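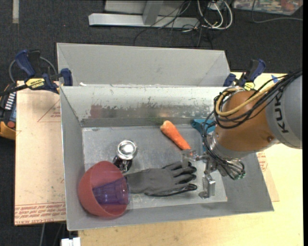 I have been going to rap shows in small rooms for most of my adult life, and if there is one person I have come to feel protective about, it's the hype man. You know the one. He stands a few feet back and to the left, he has the second microphone, he comes in on the last word of every line, and when the night is over people go home talking about somebody else.

I got to thinking about this again in December, when I drove up to Tanby to see Pustier on the last night of his tour. The room holds 300 if everyone breathes in, and it was full by nine. I've liked Pustier since his first tape, the one he sold out of a backpack, and I own the shirt and everything (my wife would like me to stop wearing it to dinner). But this time he came out by himself. No Irel beside him, just a laptop and a backing track with all of Irel's parts already on it.

Now, the songs were the same songs. He didn't miss a word. And still there was something off about it, a bit like eating at a restaurant alone when you'd booked for two. When the track shouted "say it again" there was no one up there to look at, so we all looked at the laptop. By the third song he was out of breath, and a man who is out of breath needs a friend to carry the next four bars for him.

My old friend Birger Brekke, who ran sound for years and has opinions on everything, thinks I'm being sentimental. He says touring is expensive, a second person means a second bed and a second plate of food, and a rapper drawing 300 people can't always pay for that. I know he's right about the money. I've seen what those tours bring in, and some nights it wouldn't cover the gas. But I do notice that the money gets found for a smoke machine.

What bothers me more is how quickly these people drop out of the story. Irel was on that first tape. He brought Pustier around to the parties where it mattered who you walked in with, back when Pustier was a quiet kid from the other end of town and strangers at the door weren't always polite about it. Ask the younger fans and they'll tell you Irel is a producer, or they'll ask who you mean. I asked a very nice young woman in the coat line, Hedvig, and she thought it was the name of a song!

I don't believe anybody set out to be unkind. People grow apart, and there may be things between those two that are none of my business. All I'd ask is a line in the notes, or a mention between songs. It would take 12 seconds. I'd clap until my hands hurt, and then I'd probably wear the shirt to dinner again.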